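## Small parts: the sorting tray gets a refresh

*Setstead Toy and Game Library newsletter, Aug 18, 2019*

The loose parts drawers at Setstead have been due a proper going-over since December, when we moved them from the back shelves to the cabinet by the window. That job is now finished. All 20 drawers have been emptied, wiped and relabelled, and the stock list stands at 2,322 pieces. If you borrowed a set before the summer and still have odd bits at home, please bring them in. A single block in a carrier bag is worth the trip to us, as it may complete a set that has been off the shelf for months.

The main change is that blocks and rings are now stored apart. They used to share the deep drawers at the bottom, and the rings ended up underneath. Blocks are in drawers one to 14, arranged by size and then by colour. Rings and hoops have the remaining drawers to themselves and are kept flat. Please don't stand them on edge when you put them back – the thinner ones can take on a bend if they are left like that.

We have also changed the labels. The old ones gave the maker's name first, which was no help to a child looking for something blue. The new ones give the colour, then the shape, then the drawer number. The Fena sets keep their own boxes, and so does the Avcı counting set, which has its instructions tucked inside the lid.

Plain shapes in strong colours are still the most borrowed things in the cabinet. They suit very young children who are learning to match, and older ones use them for games with rules of their own. A patterned mat underneath gives them squares to aim for.

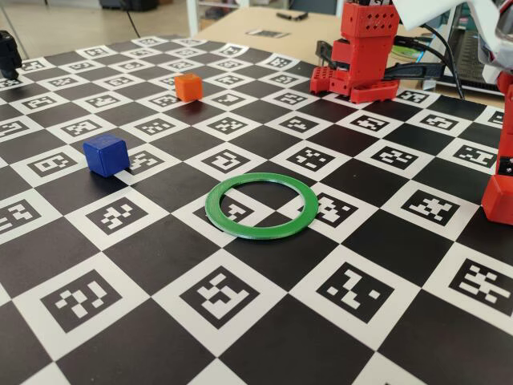 *Green ring, blue cube and orange cube on the checkerboard mat.*

One simple game for two players needs only a ring, two cubes and a mat with squares. Put the ring down near the middle and a cube each on any square outside it. Take turns to move your cube one square in any direction, but not on to a square the other cube is using. The first to get a cube inside the ring wins. For a longer game, start further out, or say that each player has to visit all 4 corners first. With small children it is easier to drop the rules and ask which cube is nearer the ring.

Large mats are lent separately and should come back rolled, with the printed side outwards. Folding leaves creases, and a cube won't sit level on a crease. A damp cloth is enough for cleaning. Please keep them away from radiators.

Blocks can be washed by hand in warm soapy water and dried on a towel before they go back in the bag. Don't put them in the dishwasher. If something comes back chipped, tell us at the desk so that we can take it out of the drawer. There is no charge for ordinary wear.

Loans of small parts are for three weeks, with up to 6 bags on one card. The Tosstead branch can take returns, but its own stock is kept separately – leave the Setstead label on the bag and it will come across with the next delivery.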